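Pre-run software check, two-gripper pick set, Pluvstead bench. 16 November 2021. Filled in by Hanne Nurmi, in a rush, sorry for the shorthand.

## Control

- [x] Both units stream joint width. OK
- [x] Watchdog trips at 40 ms. Tested by pulling the cable, tripped every time
- [ ] Jaw close speed capped in config. **Not OK.** Cap is in the Dredeo branch, never merged. Kamlesh to merge today
- [x] Clocks synced, offset 13 ms. In limit but was lower in August, keep an eye on it

## Perception

- [x] Lens calibration loaded, right serial
- [ ] Chain segmentation. Mask leaks into the print on the cloth, strawberries and little figures get picked up as grasp candidates. Shiny links drop out too
- [x] Gold box found as open container
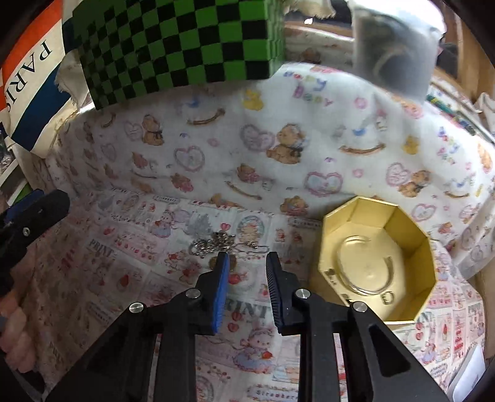
Senthil Nambiar would rather we leave the threshold alone and filter candidates by height, as flat print has none and the depth is good enough at this range. Fine by me, but somebody has to write it. Left open.

## Planning

- [x] Keep-out zone between left and right gripper on, 18 cm
- [ ] Curtain and the green board behind the work area missing from collision map. Planner thinks it's free space back there. Add as static boxes, pad the curtain becuase it's cloth
- [x] Wide-open start pose saved

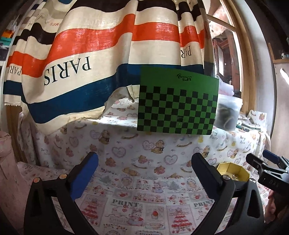
Can we run with the collision map as it is?
Only with the reach limit set short of the ledge, and only in replay mode.

## Tooling

- [x] Log writer checked, 2,045 messages in, same number out
- [ ] Replay viewer crashes when one stream is missing. Known, Lajos has teh ticket
- [x] Stop key bound on both laptops

Result: conditional pass. Recheck control item 3 and planning item 2 before any live run. Copy to Bhupendra.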